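Section 6. Clearing the room before first use

Read this whole section before you start. Takes a while the first time, much less after that.

The Iltent floor and table kit works best in a room with nothing left lying on the floor. Cloths, shoes, bags, cables, chairs. All of it up or out first. Do the room in the order below and you won't walk over the same spot twice.

6.1 What you need

- Utex cloths, the soft ones (pack of 6)
- lidded bin from the kit
- shoe tray
- cable ties, reusable
- flat mop and handle
- floor cleaner, the bottle marked 39. Not 71, that one is for tabletops only

CAUTION: Do not mix 39 and 71. Do not use either one on leather shoes.

6.2 Picking up cloths

1. Start at the door and work toward the far wall.
2. Pick up every loose cloth, towel, sock. Pinch it in the middle and lift straight up. Dragging spreads crumbs and grit.
3. Shake over the bin, not over the floor.
4. Dry cloths go in the wash bag. Damp ones get hung up first.
5. Check under the table. Check again from the other side.

NOTE: Colored cloths can bleed on a pale floor if they sit there wet. Purple and red are the worst. Keep them off it, even for a minute.

6.3 Shoes

1. Pair them up before you move them. One shoe on its own gets lost.
2. Knock off loose dirt outside.
3. Put pairs on the shoe tray, toes to the wall.
4. White sneakers go on the top level so nothing drips on them.
5. Wipe the spot where the shoes were. Soles leave marks you only see later in daylight.

Shoes that are still wet: newspaper inside, leave on the tray, don't put them near a heater.

With a cloth or two still to lift, a sneaker on the floor and the chair not moved yet, you are still in 6.2. Finish the cloths before you go on to the shoes. 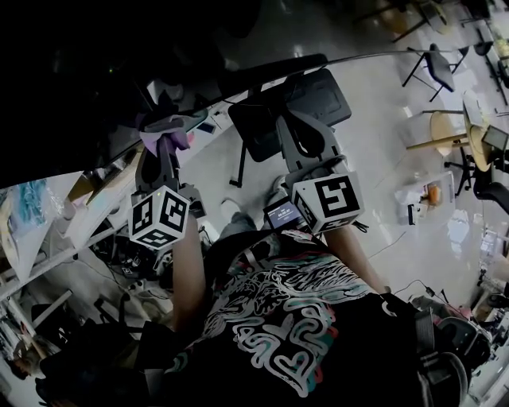 Can I mop around the chairs and leave them where they are?
Move them out. Mopping around the legs leaves a ring of dirt at each foot, and it gets harder to shift every time you do it. If a chair is too heavy, tip it, mop under, let the floor dry, set it back down.

6.4 Chairs

1. Lift by the seat. Not by the backrest, the screws work loose.
2. Carry to the next room or turn upside down on the table. Lay a cloth on the table first.
3. Look at the feet. Hair and lint wrap around thin legs, pull it off by hand.
4. Replace any felt pad thats missing or worn through. Spares are in the small bag.
5. Chairs with metal legs: dry the legs fully before they go back.

CAUTION: Do not stack chairs on a glass table. Do not stand on a chair to reach the far side of anything.

6.5 Cables

1. Switch off at the wall.
2. Unplug what you can. Wipe the plug dry, never wet.
3. Loop the slack and tie it. Loose loop, no sharp bends.
4. Hook the loop under the table edge with the clip. If there's no clip, lay it on the tabletop.
5. Cable that has to cross the floor: leave it till last, lift it as you mop, put it back only when the floor is dry.

NOTE: Cracked or sticky cable, stop using it. Cleaning won't fix it.

6.6 Tabletop

Do the table before the floor. Crumbs fall down.

1. Clear everything off.
2. Dry wipe, edge to edge, toward you. Catch the crumbs in your other hand.
3. Bottle 71, two sprays on the cloth. Not on the table.
4. Wipe again. Dark tops show streaks, so turn the cloth over and buff dry.
5. Wipe the edge and the underside of the lip. Fingerprints, mostly.

6.7 Floor

1. Sweep or vacuum. Corners first.
2. One cap of 39 in a half bucket of warm water.
3. Wring the mop hard. It should be damp, not dripping.
4. Start at the wall farthest from the door, move backward.
5. Rinse the mop when the water turns gray. Change the water if it stays gray.
6. Windows open, stay off it until dry.

6.8 Putting it all back

Chairs first, then cables, then shoes if they live in this room. Fold the clean cloths in thirds and stack them in the bin with the lid off untill next use. A damp cloth under a shut lid smells by morning.

Missing pads, cracked bin lid, wrong bottle in the box: write to Rajkumari Lodhi at Iltent Parts and give the number on the side of the carton. Replacement cloths are sold seperately, see section 9.

Revised 2021-06-16, T. Okonkwo. Steps for chairs and cables swapped, old 6.5 removed.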